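3.2 Parts, handling and storage

The survey covered lock and latch hardware removed from parcel lockers at two sites, Conham and Katby. Both sites use the same locker type, a painted steel column with doors on one side, and both had been in daily service for several years before the work began. Conham stands under a canopy at a bus station. Katby is fully exposed on its west side and takes rain for much of the winter. We chose the pair for this difference in exposure, as the maintenance contractor was the same for both and the service intervals were close to identical.

A total of 111 latch units were examined. Of these, 17 were excluded from the timing tests, mostly for broken mounting ears or missing return springs, and are reported separately in Section 5. Each unit was given a paper tag at removal, with the column letter and door number, and the tag stayed with the unit until the final inspection. Where a tag was lost the unit was dropped from the exposure comparison but kept in the wear counts.

Small parts were laid out on white paper in metal trays before inspection (Figure 2). The paper was changed between batches so that any grit or flakes of plating that fell from a part could be folded up and kept with that batch. The trays were stored flat and were not stacked.
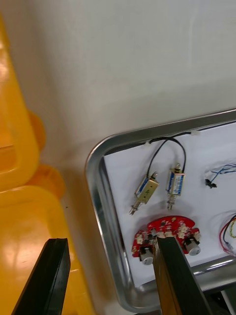 Figure 2. Push-pull solenoids on a paper-lined metal tray.

Release time was taken as the interval between the start of the drive pulse and the opening of a contact fixed to the latch arm. Each unit was driven ten times at the rated voltage and ten times at a reduced voltage, with a rest of one minute between pulses. The rest period follows Malinowski, who found that shorter gaps let the coil warm up and that the last few readings in a run drift upward as a result. We did not correct for room temperature, which was logged at the start and end of each session and stayed within a narrow band.

Wear on the plunger was graded by eye under a bench lens on a four-step scale: none, polished, scored, and stepped. Two readers graded every plunger separately. Where they disagreed by one step the higher grade was used; where they disagreed by more, the part was looked at again by both. Most disagreements fell between polished and scored, and nearly all came from the first batch, before the readers had agreed on how to treat fine marks that ran along the shaft instead of across it.

Locker enclosures were treated as a separate item. The condition of the inside faces matters because loose paint and trapped dirt can reach the latch pocket through the cable slot, and earlier work on the Warneck pattern of locker linked slow release to debris at this point.
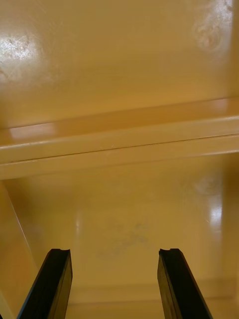 Inside faces were scored for chips, scratches and corrosion at the seams. The score ignores the outer door skin, where damage comes mainly from users and cleaning. Seams were checked with a thin probe, and any lifting of the paint beyond the width of the probe tip was entered as a seam fault. At Katby the lower compartments were scored twice, in August and again after the winter, to see if standing water had spread existing faults — the top compartments were scored once only.

Cycle counts were read from the locker controllers where the log was intact. The highest count for a single door was 1678, at Conham. Logs that had been reset during service visits were treated as missing, and no attempt was made to estimate the lost cycles from neighboring doors.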